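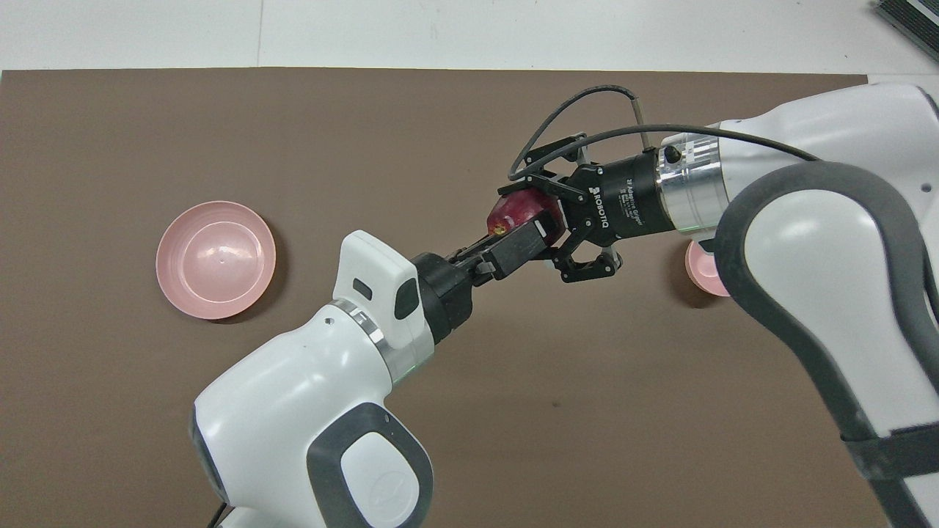 4 Tischauflage und Obstschale vorbereiten

4.1 Auflage ausrichten

1. Tischplatte mit einem leicht feuchten Tuch abwischen und vollständig trocknen lassen.
2. Auflage mit der matten Seite nach oben ausrollen. An der hinteren Tischkante bleibt ein Streifen der Platte frei.
3. Luftblasen von der Mitte nach außen streichen. Die Auflage muss an allen Ecken plan anliegen.
4. Nach einem Transport in gerolltem Zustand die Ecken mit je 400 g beschweren, bis sie sich nicht mehr aufstellen.

Hinweis: Auflagen der Reihe Ferel dürfen nicht gefaltet werden. Knickstellen bilden sich nicht zurück.

VORSICHT
Keine lösemittelhaltigen Reiniger verwenden. Die Oberfläche wird stumpf und nimmt Obstsaft auf.

4.2 Apfel auswählen

1. Nur feste, trockene Früchte ohne Druckstellen verwenden. Zulässiges Höchstgewicht: 181 g.
2. Wachsschicht mit einem fusselfreien Tuch abreiben. Kein Spülmittel.
3. Stiel auf 3 mm kürzen, sofern er über die Schulter der Frucht hinausragt.
4. Frucht vor dem Einlegen auf Raumtemperatur bringen. Kondenswasser hinterlässt Ränder auf der Auflage.

4.3 Schale bestücken

1. Schale Vukness auf die Arbeitsfläche stellen und auf festen Stand prüfen. Der Schalenboden muss ganz aufliegen.
2. Apfel von oben mittig absenken und erst loslassen, wenn er den Schalenboden berührt.
3. Sitz prüfen. Die Frucht darf beim leichten Antippen des Randes nicht rollen.
4. Bei Wechsel der Frucht die Schale leeren, auswischen und ab Schritt 1 neu beginnen.
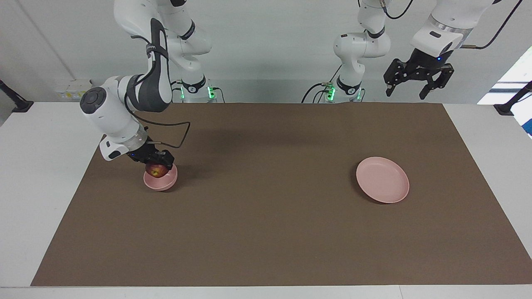 Sibel Bozkurt merkt dazu an, bei sehr kleinen Äpfeln reiche Schritt 3 nicht aus; sie drehe die Frucht zusätzlich so, dass die Kelchseite unten liegt, dann bleibe sie auch beim Verschieben der Schale in ihrer Lage.

Für das Verschieben gilt: Schale am Außenrand fassen, anheben und umsetzen. Nicht über die Auflage ziehen.

4.4 Reinigung und Lagerung

Schale nach jeweils 100 Bestückungen auf Haarrisse am Rand prüfen, beschädigte Schalen aussondern. Auflage liegend oder gerollt lagern, matte Seite nach außen. Ersatzteile siehe Kapitel 7.

Kendex Technische Dokumentation | Kontakt | © Kendex | Nach oben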